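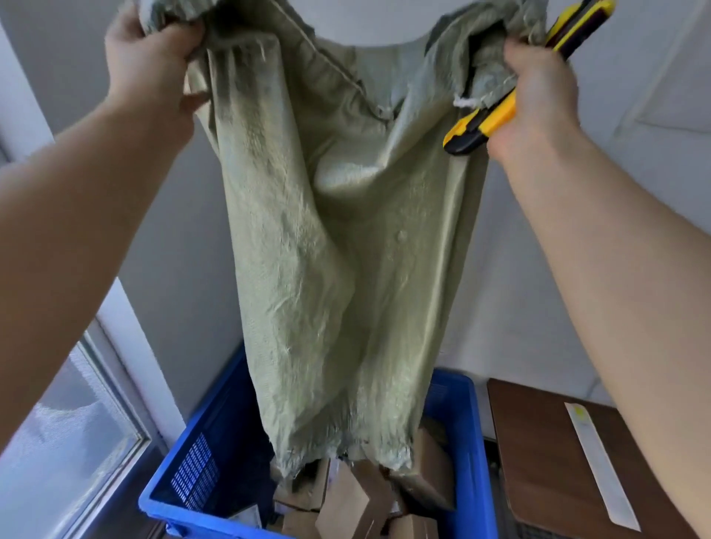
Trullby Household Sorting Log

Version 2, 8 May 2022
Maintained by Edgars Uibo and Citlali Zamudio

Summary

The Trullby log is a set of tables recording what households set out for collection, what they put it in, and what it weighed at the curb. It covers 400 households on 16 collection routes. The first version had weights only. Version 2 adds the container table and fixes the route codes, which were wrong for two of the routes in version 1.

If you used version 1 for anything by route, please run it again. Totals across all routes did not change.

What is in the download

households.csv – one row per household, with route, dwelling type and number of residents
pickups.csv – one row per pickup, with date, material and weight
containers.csv – one row per container set out at a pickup
routes.csv – route codes, collection day and crew size
codes.txt – the list of codes used in all four tables

All tables are UTF-8 with a header row. The separator is a comma and the decimal mark is a point. Dates are year-month-day.

Joining the tables

household_id links households to pickups. pickup_id links pickups to containers. A pickup can have several containers, so if you join the two and then sum the weight column you will count the same weight more than once. Sum first, then join. This was the most common mistake in the mail we got about the test release.

Container types

The container column takes one of 7 values:

CRT – rigid crate or open box
BIN – wheeled bin with lid
SCK – woven sack
BAG – thin plastic bag
PPR – paper bag
TIE – tied bundle, no container
OTH – anything else

A sack inside a crate is two rows, one CRT and one SCK, with the nested column set to 1 on the sack. Cardboard boxes are coded as material, code CB, when they are being thrown out as boxes. If a box is only there to hold something else, it is a container and goes under OTH. Crews did not always agree on this. Ignacio Ferreira went back over the unclear ones by hand and his changes are marked with edited = 1.

Weights

Weights are in kilograms, to one decimal place. Containers that go back to the household are subtracted using the tare values in codes.txt. Sacks were given a single tare value whatever their size, so light loads in large sacks read slightly high. We have not tried to correct that.

Anything under 0.2 kg was written down as 0.2. Missing weights are blank. A zero means the crew came and nothing was set out.

Known problems

Roughly 2,000 rows in pickups.csv have no material code. Most come from the first weeks of March, before the crews had the printed code sheet. They are kept in the file because the weights are good.

Route 11 was collected a day late for part of the period. The date column has the day it was really picked up, so it will not match the collection day in routes.csv.

Residents were asked for once and never updated. Treat that column as a starting value.

Glass is too low on every route. Many people take it to the drop-off point themselves and none of that is in here.

Privacy

Names and addresses were removed before the tables left the depot. Household numbers were shuffled between versions 1 and 2, so the two cannot be matched. Dwelling type was cut down to three groups, as some routes had only one or two buildings of a given kind.

Please do not try to work out which household is which.

License and credit

CC BY 4.0. You can use the tables for any purpose, paid or unpaid, as long as you give credit. A suitable line is:

Uibo, E. and Zamudio, C., Trullby Household Sorting Log, version 2, 2022.

Elvia Huerta wrote the checking scripts. Cirilo Galindo put together the route table and the tare values.

Changes

v2 – container table added, route codes fixed, household numbers shuffled, dwelling types grouped
v1 – first release, weights only

Reporting errors

Open an issue with the file name, the row ID and what you think the value should be. One issue per table is easiest for us. Fixes go into the next version – we don't change files that are already released.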